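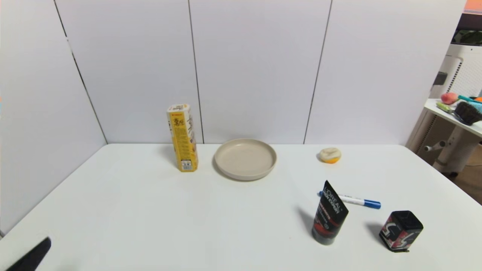
Subject: Re: [club-list] Noise limit at Drendberg, trackside vs drive-by

Sorry for the slow reply, typing this on my lunch so bear with me. Ohemaa's message first, then my bit underneath.

> On Thursday, June 16, 2022, Ohemaa Ametepe wrote:
>
> Hi all,
> Has anyone read the shire's draft conditions for the Drendberg
> circuit? As I read it they want the limit measured at the boundary
> fence, 30 metres from the back straight, and any car over on two
> laps is parked for the day. No mention of wind. No mention of who
> holds the meter. Also caps us at 7 open days a year.
> Is the club putting in a submission or is it every member for
> themselves?
> Ohemaa

Yes, read it. Twice. Clause on the cap is worse than you've got it. Practice days count as open days, so the October sprint weekend chews up three (Friday practice, then the two days). Doesn't leave much.

Club is putting one in. I'm drafting, Tater is checking the numbers on entries. But individual letters count seperately, so please do both. Keep it to a page. Say where you live, say if you spend money in town when you race. Don't copy and paste mine, the shire lumps identical ones together as a single submission.

On the meter: Mukcombe had the same fight. They ended up with a static test in the scrutineering bay plus one trackside meter run by the circuit, readings logged and sent in monthly. Neighbours get a phone number. Seems to have settled down over there. I'd be happy to ask for the same.

Wind, agreed. Will add it.

Mufflers. Before anybody spends 1000 bucks on a new system, wait. We dont know the figure yet, the draft just says "to be determined". If you're already quiet enough for Mukcombe you are probably fine. The old open-wheelers are the worry and I've no good answer for those yet.

Entry fees: someone asked off list whether the $300 for the sprint will go up to cover a meter. Not this year.

Ohemaa, can you send me your notes on the boundary distance? I had the fence further out then that, but I was going off the old survey. Also whoever borrowed the Bragança tyre trolley, it's needed back at the shed before the working bee.

Submissions close end of the month. Mine goes round for comments Sunday night if the kids sleep.

Cheers
Emmett Haddad

This archive uses cookies to remember your list settings. Accept | Manage
Last updated: when the most recent message in this thread was received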